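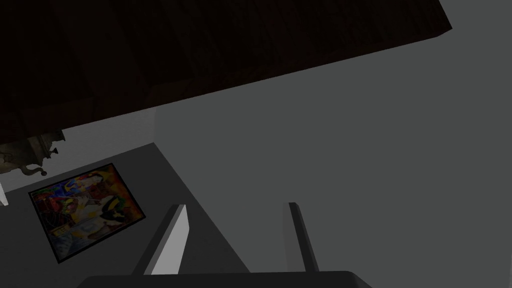
Notebook, sim bench / wrist view checks
September 2026, Tuesday

Purpose of entry

Write down the rules we have been applying by habit when we accept or reject simulated episodes from the wrist view. Filippos Kyriakidis asked for them in one place before the Wurnholm scenes are added to the pool. Jhair Espinoza has read a first version and his changes are in.

Scope: rendered interiors only, parallel gripper, wrist-mounted view. The bench robot has its own sheet, last revised in February.

State of the pool

2714 episodes on the Parri store as of this morning. 200 of them were pulled for hand review. Review is slow at the start of a batch and gets faster once the reviewer knows the room. I want the same decision from a fast reviewer and a slow one, hence fixed rules.

Rule 1. Gripper in view

Both fingers must be identifiable at the first step. The palm may run out at the bottom, that is normal for this mount. If one finger is lost behind furniture for the whole episode, reject. If it is lost for part of it, keep and tag "finger hidden."

Low-contrast fingers are a separate matter. In the view at the head of this entry the left finger has a bright white inner face and is easy to find against the dark floor plane. The right one is mostly dark grey on medium grey. It can still be separated by eye, so it passes. Filippos wanted a minimum contrast value here. We tried it on a few episodes and it threw out too many good ones. Left as a judgment call, with a second reviewer if in doubt.

Rule 2. Large surfaces near the view

A tabletop or similar slab filling the upper part of the view is allowed. Do not reject because it looks odd. The reviewer does have to open the collision log and read the closest distance between arm and furniture. Nothing about clearance may be entered from the image alone. A flat dark surface gives very little depth information and two of us have guessed wrong on it.

Limit: 40 mm between any arm link and any fixed furniture, measured by the simulator over the full episode. Closer than that, the episode goes to the contact queue and is handled there.

Rule 3. Saturated wall art and ornaments

Framed pictures and metal fixtures stay in. They are part of the room set. What we do not want is a target label placed on something only because it is the most colorful thing in view. Jhair found this in the Utmont scenes: the automatic labeler went for strong reds and blues. Check that the label name matches the task line in the episode header. If they disagree, fix the label, never the task line.

Objects lying on the floor that would normally hang on a wall: tag "displaced" and look up the spawn record. If the record shows the same pose, keep. If the record shows a wall pose, the object has moved during settling and the scene goes back to the scene owner. Reviewer does not move it by hand.

Rule 4. Naming what is seen

Use the plain word. "Brass-colored ornament" is acceptable where the asset list is not open. "Candelabra" or "clock part" is acceptable only with the asset name next to it. We had the same fixture under several names in the review notes and the search was useless.

Same for surfaces. "Grey plane, right" beats "wall" if you have not checked. A tilted wrist makes floors and walls easy to swap.

Rule 5. Lighting

Flat lighting is the default and is not a fault. Reject only for a missing light source confirmed in the scene file. Do not adjust brightness in the viewer before deciding. The Wunent viewer remembers the setting between episodes and the next reviewer inherits it - this cost us half a day.

Rule 6. Sign-off

Initials of reviewer, rule number for each reject, one line of reason. "Looks bad" is not a reason. Disputed episodes go to the other reviewer with the first decision hidden.

Open points

Contrast value in rule 1. Filippos will try computing it along the finger outline instead of over the whole view.

Whether 40 mm is right for the Wurnholm rooms, which are tighter. Jhair thinks the limit should depend on arm speed. I agree in principle but do not want 2 limits in force until the queue tool can handle them.

Displaced objects: need the spawn record linked in the viewer. At present it is almost ten clicks away and people skip it.

To do

Reset viewer brightness on both review machines.
Rename "finger lost" tags to "finger hidden."
Rerun the label check on the Utmont scenes after Jhair's fix.
Print rules 1 to 6 and put them by the review desk.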